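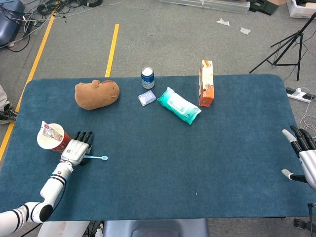 Wer heute eine erste Gitarre kauft, bekommt meistens ein Paket. In dem Karton liegen Instrument, Tasche, Gurt, Kabel, Stimmgerät, drei Plektren und manchmal noch ein kleiner Verstärker. Mich erinnert so ein Set immer an Instantnudeln, an einen roten Pappbecher und dazu einen kleinen hellblauen Plastiklöffel: Man braucht scheinbar nur noch Hunger mitzubringen. Gegen Instantnudeln habe ich nichts, ich esse sie gern. Aber die Gitarre im Karton ist kein fertiges Gericht, und ich finde, dass die Geschäfte das ihren Kunden sagen müssten.

Ich unterrichte seit vielen Jahren Gitarre in Brarkach, hauptsächlich Erwachsene, die spät anfangen. Deutsch ist meine dritte Sprache, und das Wort "spielfertig" habe ich in Katalogen für Musikinstrumente gelernt. Ich habe lange geglaubt, es bedeute, dass man sofort spielen kann. Heute übersetze ich es für mich so: Die Saiten sind aufgezogen.

Vor kurzem kam ein neuer Schüler mit einer Niltine zu mir, Preis 300 Euro, schwarz, zwei Tonabnehmer, ordentlich lackiert. Die Saiten lagen am zwölften Bund so hoch, dass ich selbst nach einem Barrégriff die Hand ausschütteln musste. Der Sattel war nicht tief genug gekerbt, deshalb klang jeder Akkord in der ersten Lage zu hoch, auch wenn die leeren Saiten perfekt gestimmt waren. Der Schüler hatte daraus geschlossen, dass er kein Gehör hat. Er hat ein sehr gutes Gehör. Gerade deshalb hat ihn die Gitarre gestört.

Das Holz war in Ordnung, die Bünde waren gerade, die Mechaniken hielten die Stimmung. Es fehlte eine Stunde Arbeit. Man dreht ein wenig am Halsstab, man feilt den Sattel nach, man stellt die Reiter der Brücke ein und prüft die Oktavreinheit. Danach war es ein Instrument, auf dem ich ohne Scham ein Konzert spielen würde, jedenfalls ein kleines.

Nun höre ich von Verkäufern regelmäßig dasselbe Argument: Bei diesem Preis kann man das nicht verlangen. Ich verstehe die Rechnung. Der Gewinn an einer billigen Gitarre ist klein, und eine Stunde in der Werkstatt kostet Geld. Trotzdem halte ich das Argument für falsch, und zwar aus der Sicht des Geschäfts. Wer nach sechs Wochen aufgibt, kauft keine Saiten mehr, keinen zweiten Verstärker und auch nicht das schöne Modell, das hinten an der Wand hängt. Er verkauft den Karton im Internet weiter, und der nächste Anfänger bekommt die gleiche schlecht eingestellte Gitarre, nur mit einem Kratzer mehr.

Dazu kommt etwas, was ich ungerecht finde. Wer 4000 Euro ausgibt, wird im Laden gefragt, welche Saitenstärke er mag und ob er lieber flach oder hoch spielt. Man bringt ihm einen Hocker und vielleicht einen Kaffee. Dieser Kunde kann aber meistens schon selbst einen Schraubendreher halten. Er würde merken, wenn etwas nicht stimmt, und er würde wiederkommen und sich beschweren. Der Anfänger merkt es auch, er gibt jedoch sich selbst die Schuld.

Meine Kollegin Haruna Furukawa sieht das anders als ich. Sie meint, dass man an einem schwierigen Instrument Kraft und Genauigkeit lernt und dass zu viel Bequemlichkeit am Anfang faule Finger macht. Sie hat selbst auf einer furchtbaren Konzertgitarre angefangen und ist eine bessere Spielerin als ich. Ich nehme ihren Einwand ernst. Nur kenne ich diejenigen, die auf solchen Gitarren angefangen haben und geblieben sind. Die anderen sehe ich nicht, sie sitzen dienstags nicht in meinem Unterricht. Aus den Übriggebliebenen kann man schlecht beweisen, dass die Methode gut war.

Bei Karabulut, dem Laden neben dem Bahnhof, macht man es seit dem letzten Jahr so, wie ich es mir wünsche. Jede Gitarre geht vor dem Verkauf über die Werkbank, auch die billigste, und im Koffer oder in der Tasche liegt ein Zettel mit der Saitenlage und dem Namen der Person, die sie eingestellt hat. Die Sets sind dort etwas teurer als im Versand. Dafür fehlt der kleine Verstärker, und das ist nach meiner Meinung kein Verlust. Wer später laut spielen will, soll in Ruhe probieren. Ich habe selbst einmal 1340 Euro für einen Citard mit Röhren bezahlt, ohne ihn vorher in einem Zimmer von normaler Größe gehört zu haben, und meine Nachbarn erinnern sich noch daran.

Man wird mir sagen, dass es genug Videos gibt, in denen die Einstellung erklärt wird. Das stimmt, und manche sind ausgezeichnet. Aber man muss schon wissen, wie sich eine gute Gitarre anfühlt, um danach zu suchen. Mein Schüler hat nach "Finger tun weh" gesucht und fand Übungen, Cremes und den Rat, Geduld zu haben. Von der Sattelkerbe stand dort nichts.

Ich verlange kein Gesetz und kein Gütesiegel. Mir würde ein ehrlicher Satz an der Kasse reichen: Dieses Instrument ist noch nicht eingestellt, wir machen es bis morgen für Sie fertig, das kostet so und so viel. Dann kann jeder selbst entscheiden. Und wer seine Gitarre schon zu Hause hat und nach einer Viertelstunde die Hand nicht mehr schließen kann, der sollte sie bitte zuerst in eine Werkstatt bringen, bevor er sie auf den Schrank legt.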